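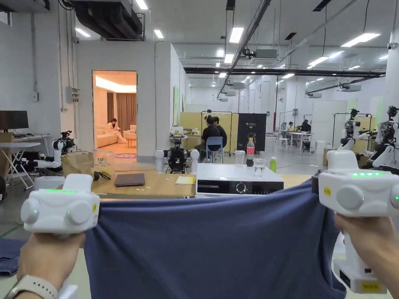

3.2 Wrinkle retention in dark cotton goods after tumble drying

The fabrics in the first test group were single-jersey knits supplied by Lecomte in one dark shade and one undyed control. Fabric weight was 159 g per square meter for both. All pieces were cut from the same roll, hemmed on all sides, and stored flat before washing. The control was included to separate the effect of the dye process from that of the knit, given that reactive dyeing exposes the yarn to heat and alkali and may leave it slightly stiffer before the first wash.

Washing followed the procedure given in Section 2, with Solulix liquid detergent at the dose printed for medium-hard water. No softener was used. Loads were made up to constant mass with plain cotton ballast, and the drum position of the test pieces was not controlled. Drying took place in a Henell vented dryer on the normal cotton program. At the end of the program the pieces were either removed at once or left in the stationary drum for 20 minutes. These two conditions are called direct and delayed removal in the remainder of the paper.

Smoothness was graded under raking light by trained raters using the replica method, and again from surface height maps. The two measures agreed well for the undyed control but less well for the dark pieces. Raters tended to give dark pieces a higher grade than the height maps would support, and the gap was largest in the middle of the scale. Shadow contrast inside a shallow fold is low when the cloth reflects little light, so a crease that is plain on undyed jersey can be missed on navy or black. Very sharp creases were graded the same way on both.

Delayed removal lowered the smoothness grade in every load. The loss was greater in the knit than in the plain-weave sheeting used for comparison, which had recovered part of its flatness under its own weight by the time of grading. In the knit, creases set in the drum ran mostly along the wale direction and were still visible after conditioning overnight. Hanging removed the broad, soft folds but had little effect on the narrow ones.

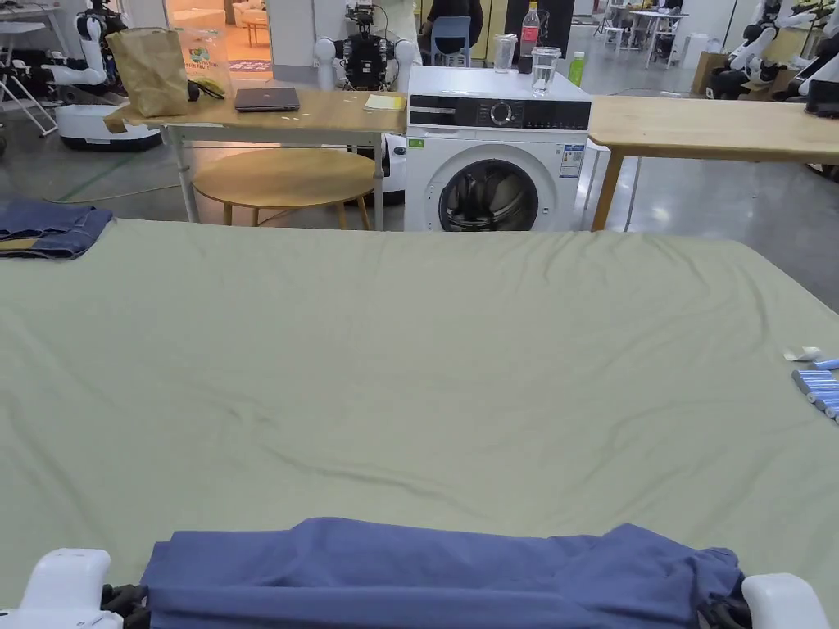
Handling after the dryer is a second source of creasing and is harder to standardize than the drying step. A piece may be folded at once, hung, or left in a heap, and each of these loads the cloth in a different way. In a heap, the bending radius at any point depends on how the cloth has gathered and on the mass lying over it. The dark blue-violet garment in Figure 3 is bunched in this manner, while the folded jeans at the far left of the same surface present a layered form in which the bends are confined mainly to the fold lines. The green covering sheet shows a further case - soft diagonal wrinkles in cloth that is spread out and carries little load. For the present work the three forms are treated as separate states (bunched, folded, spread), and no attempt is made to rank garments of different weight on one scale.

Pieces left in the bunched state before grading scored below folded pieces of the same fabric and wash count. The difference was clear after direct removal and nearly absent after delayed removal. It appears that once creases have been set in the drum, later bunching adds little to them. This agrees with the height maps, in which the number of narrow ridges rose sharply during the delay and changed only slightly afterward.

To test the role of load, folded pieces were stacked under plates of 100 g and 200 g and left overnight. Both plates deepened the crease at the fold line. Away from the fold the heavier plate flattened the cloth, and the grade for the piece as a whole went up although the fold itself was worse. A single grade per piece is therefore a poor summary for folded goods, and fold lines are reported separately in Section 4.

Regraded pieces were first misted with water and smoothed by hand on the padded Oma table. Misting removed creases formed by bunching in nearly all pieces. Creases from delayed removal were reduced but remained visible in the height maps, more so in the dyed knit than in the control. Whether this reflects the dye process or a small difference in finish between the two halves of the order cannot be settled with the present samples.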